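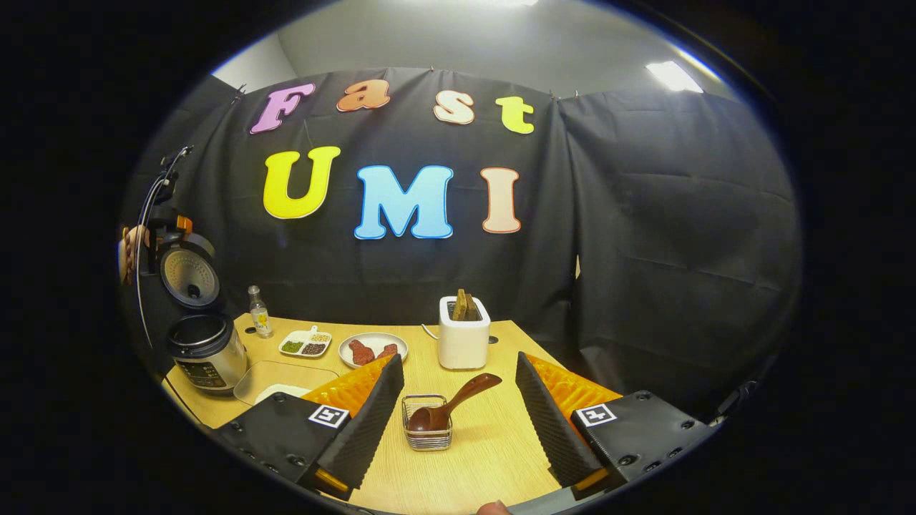 Rochelle Iwasaki held that a heckle was a kind of late cue, and that a performer who could not use it had simply missed an entrance. Her remark is often repeated in accounts of the Lidham round, a form of live comedy in which several performers share one unbroken set and pass it among themselves on a signal from the audience.

The Lidham round takes its name from the town of Lidham, where it was first played in the back room of a pub. It differs from an ordinary open mic night in that performers are not introduced one by one. It also differs from improvised theater, as most of the material is written and rehearsed in advance. The form is played mainly in small rooms and remains uncommon outside the comedy circuits of Lidham and nearby Cladevport.

Format

A round is played by a group of three to six comedians, called the bench. All of them sit at the side of the stage for the whole performance. One stands at the microphone and begins a prepared routine. At any point after the first 90 seconds, an audience member holding the bell may ring it. The performer must then finish the sentence and give up the microphone to the next person on the bench.

The incoming performer has to begin from the last noun spoken. In the usual version of the rules, that noun must appear in the new performer's first line, after which he or she may steer toward prepared material. A performer who forgets the noun is said to have "dropped the plate" and goes to the end of the bench without speaking.

The bell changes hands after each ring. By custom it moves along the row, then back to the row behind, so that no one rings it twice until everyone has had a turn. In larger rooms this is not practical, and the bell is kept in the first two rows.

A full round lasts until every performer has been to the microphone at least three times. The last performer is allowed to finish without interruption. This closing stretch is known as the long turn, and many comedians save their strongest routine for it. There is no guarantee of reaching it, as the bell decides the order.

History

The form is credited to Lachlan Paterson, who ran a weekly comedy night in Lidham. Paterson had too many performers and a strict closing time of 11 p.m. He began cutting sets short with a desk bell borrowed from the bar. According to Valbona Berisha, who performed on those nights, the audience enjoyed the interruptions more than many of the acts, and Paterson soon handed the bell over to them.

The rule about the last noun came later and is usually attributed to Berisha herself. She had been called to the microphone during another comedian's story about a ferry and opened with a line about ferries to cover the change. Other performers copied the idea, and within a season it was expected of everyone.

The round reached Cladevport through Rodrigo Veloso, who opened a room there called the Sequeira. Veloso dropped the 90-second minimum for a time, but restored it after complaints that performers were being rung off before their first joke. The Sequeira also introduced the practice of seating the bench in full light, so that the audience could watch the waiting comedians react.

An annual contest, the Vosau Bell, was started by Deolinda Leitão and is held each April. It is open to benches only, with no individual entries. The largest crowd recorded for a final is 519.

Technique

Comedians who play the round regularly tend to write in short, separate units that can be started from many different openings. A routine that depends on a long setup is risky, as the bell may come before the payoff. Some performers treat this as an advantage and carry the unfinished story over to their next turn, picking it up where they were cut off. Audiences generally reward this, provided the gap is not too long.

Listening is considered the main skill. A performer on the bench has to follow the current speaker closely enough to catch the last noun, and also keep a few possible bridges in mind. Berisha taught a practice exercise in which students tell a story in pairs and swap at the clap of a hand. It is still used in beginner classes at the Sequeira.

Variations

In the silent round, the bell is replaced by a raised card, and the performer may not be told that the turn is over except by the next comedian standing up. The double round uses two microphones and two bells. It was played several times in Cladevport but was found hard to follow.

Reception

Critics of the form argue that it favors quick, general material over longer and more personal work. Paterson accepted this in part, and said that a comedian who wanted to be heard to the end should book an hour and sell tickets to it. Supporters point to its value for new performers, who get several short attempts in one evening and do not have to fill a whole set alone.

See also

Open mic
Improvised comedy
Heckling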